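4.2 Comparison of wrist cameras

We tested two wrist cameras on the same arm and gripper, the Illine unit and the older Abdella unit. Both ran under the Jotia controller with no change to the motion code. Each camera made 40 approaches to a populated circuit board on a flat gray plate, 20 from the front edge and 20 from directly overhead. The gripper was kept open during the approach, so both fingers stayed in view (Figure 3).

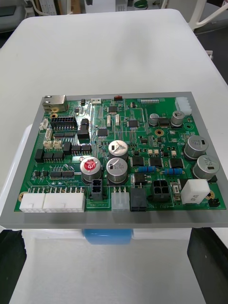

Figure 3. Wrist view of the test board on its mounting plate, with the gripper fingers at the lower corners. The "CAN RES" label on the front edge can be read at this distance.

4.3 Localization results

The Illine camera found the board corners in all 40 approaches. The Abdella camera missed 3, all of them from overhead, where glare from the capacitor tops was strongest. Lowering the exposure by 25 percent removed the misses but made the chip edges harder to find — we kept the original setting for the Skevcombe trials in Section 5.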